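From: Po-yen Tai
To: tostach-users
Date: March 9, 2022
Subject: Re: [tostach-users] Proposal: make the coupled planner the default for two-arm cells

On the Gresport branch, the maintainers wrote:

> As discussed in the last call, we would like to switch the default for
> all two-arm configurations from the per-arm planner to the coupled
> planner in the next release. The coupled planner treats both arms as a
> single system and searches the joint space of the pair, so it can't
> produce the stalls people keep reporting near the shared region. On our
> benchmark set it solved every query the old planner solved and a good
> many it didn't. Plan quality is also better, with shorter paths at the
> wrist. We see no reason to keep the old behavior as the default. Users
> who depend on it can set planner.mode back to "independent" for one
> release, after which we plan to remove it.
>
> Please raise objections on the list before the freeze.

Objecting, then, before the freeze.

I should say first that I want this to work. I have been running the per-arm planner with the zone lock since September and I have no love for it. The lock is crude. One arm owns the middle of the table and the other one waits, and if the owner fails to release because a task node died, you get to walk over and restart things by hand. I would be happy to delete my workaround scripts. But I have read the proposal three times and I don't think it shows what it says it shows.

"It can't produce the stalls." I produced one on the second evening. It is a different stall, I'll give you that. The old one is two arms each waiting for a lock. The new one is the search itself not coming back. When both goal poses are in the shared region with the grippers close together, the sampler spends nearly all of its time throwing away states where the fingers intersect. You can see it in the debug output if you turn on the rejection counter, which is off by default and which I would like to see on by default. In my worst query the planner drew 1,760 samples and kept 2 of them before the timeout. From the operator's side the arms stand still and the log says "planning", which looks exactly like the old problem.

So please don't write "can't" in the release notes.

"On our benchmark set." I went and looked at the benchmark set. Every query in it has the goals well apart at the end of the motion. There are plenty of crossing paths, fine, and the coupled planner is very good at those, I saw the same thing here. What is missing is the handover, where the two grippers have to end up nearly touching. That is the case people buy the second arm for. If you only want two arms to avoid each other you can put a line down the middle of the table and go home early.

I have added a small set of my own under tests/close_goals in my fork. There are 600 queries, all generated from the same cell model, all with a known valid solution, because I built each one by starting at the goal and backing out. Nothing clever. I would ask that it go into the benchmark before we decide anything, and that the numbers be reported separately from the rest. If you average it in with the easy queries it will disappear, and I have sat through enough slides to know how that goes.

"Plan quality is also better." Shorter paths at the wrist, yes. Look at the elbows. Because the cost term is on the tool frame only, the planner is free to do what it likes with everything upstream of the wrist, and it does. I get plans where the tool barely moves and the elbow swings out and back. It's legal according to the collision model. The collision model doesn't have cables in it.

I know I am the person who always brings up cables. I brought them up when we took on the Nghiêm controller and I'm bringing them up again. Our cables go from the wrist back over the joint housing and down the link, with slack, and the slack has to go somewhere. The per-arm planner has the same blind spot, but it stays near the seed posture, so in practice the loops stay where I tied them. The coupled planner has no such habit. Somebody will answer that cables should be handled with joint limits. I tried that. Tight enough limits to keep the loops out of trouble also take away most of the solutions for the close goals, and then we are back at the first problem.

What I would like in its place is a posture term. It doesn't have to be smart. A weighted distance from a nominal posture per arm, default weight small but above zero, would already stop most of the elbow business. I have a patch for it that adds one parameter per arm and touches the cost function and nothing else. It slows the search a little. I haven't measured how much on any machine but mine, so I won't claim a number.

Then there is perception, which the proposal doesn't mention at all. The coupled planner takes one snapshot of the world and plans both arms against it. The old one took a fresh snapshot per arm, which meant that by accident the second arm often had a better picture of whatever the first had just disturbed. Nobody designed it that way and I'm not defending it as a design. But there are task trees out there that lean on it without knowing. Mine did. With flat objects on the table, thin things, the height estimate under a gripper is poor to begin with, and now it gets frozen for the whole pair of motions. Books are the ones that bother me most. The cover comes out of the depth step as a slightly swollen patch of table, and whether the planner sees an obstacle there depends on the filter threshold and, as far as I can tell, on luck. If the snapshot is taken with a finger already over the corner, the corner is simply missing from the map.

I asked about this on the tracker and was told that perception is out of scope for the planner change. I don't agree. If you change when the planner reads the map, you have changed what it reads.

A smaller point on tooling. The viewer in the Irura plugin still draws the two arms from separate plan messages and plays them back on separate clocks. With the per-arm planner that was tolerable. With a coupled plan it is misleading, since the timing between the arms is the whole content of the plan. I lost most of an afternoon to a "collision" that existed only in the viewer. Please fix that before the default changes, or at least print a warning when a coupled plan is loaded. People trust that window more than they trust the log.

So, concretely, this is what I would ask for:

- Ship the coupled planner in the next release as an option, documented, not as the default.
- Add a close-goal set to the benchmark. Mine or a better one.
- Turn on the rejection counter by default and have the planner say "goal region mostly infeasible" in place of a bare timeout when that is what happened.
- Posture term, with my patch or without it.
- Keep planner.mode "independent" for longer than one release. Removing the fallback in the release right after the switch means that everybody with a slow upgrade cycle meets both changes at once.

I can live with losing the argument on any of these except the last. If the new planner is as good as the proposal says, keeping the old mode for a while costs a config flag and a test job. If it isn't, we will want the flag.

A question for whoever ran the original benchmark: was the timeout 5 seconds for both planners, or only for the old one? The table in the proposal has a single value in the header and the launch files in the repo disagree with each other. I'm not accusing anyone of anything. My own launch files disagree with each other too. But the claim that it solves everything the old one solved depends on the answer, and I couldn't reproduce it for 2 of the crossing queries until I raised the limit.

Also, can we stop calling it "deadlock-free" on the project page? That was put there before the code was merged.

I'm around on the list for the rest of the week and I will rerun anything people want rerun, provided they send me a config file and not a description of one. The cell is set up for the close-goal runs at the moment and I would prefer to get through those before I move anything.

Po-yen

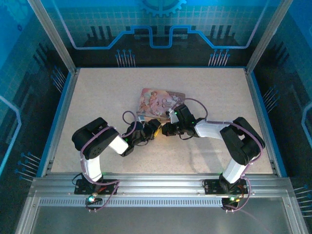

Close-goal pose, gripper tips almost together over the middle of the table. Note the purple cable loops on both arms.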